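2021-12-26

The toy library in Wullham opened in a former shoe shop and has moved only once, to a larger unit on the same street. It lends to families there and in Dustesley, and at the last stocktake it had 2,264 pieces on the shelves. The woman who runs it has done so since the start. We spoke in the back room, where returns are checked before they go out again.

"Play food is what goes missing," she said. "Trains come back. Jigsaws come back, mostly. Play food ends up under the sofa."

She keeps a ledger of losses. Since July it has gained 129 lines, and she says most are for things small enough to fit in a coat pocket.

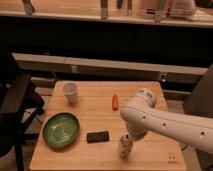 Checking is done by hand, one set at a time, with the list from the lid of the box. She prefers to spread things out — piles hide gaps, she says — and she won't work on a patterned cloth. On pale planks like these a green plate or an orange carrot shape is easy to pick out, and even something low and dark brown shows up well. "You want a plain top. I had a painted table before and I lost things on it while I was looking at them."

Sets with a piece missing still go out, with a note inside. She used to hold them back until a replacement came, but at one point some 400 pieces were sitting in boxes that no one could borrow. "The children didn't mind. It was me who minded."

Replacements come from jumble sales, or from Pereyra, a small supplier that will sell single items. She has also tried Cunivau, but they only do full sets.

I asked what she would change. More shelves, she said, and a second sink. She would also like parents to look at the list before they bring a box back.

"It takes two minutes. I've put it on the lid in large print."

She had another box to finish before closing, a tea set, and was already looking for the lid.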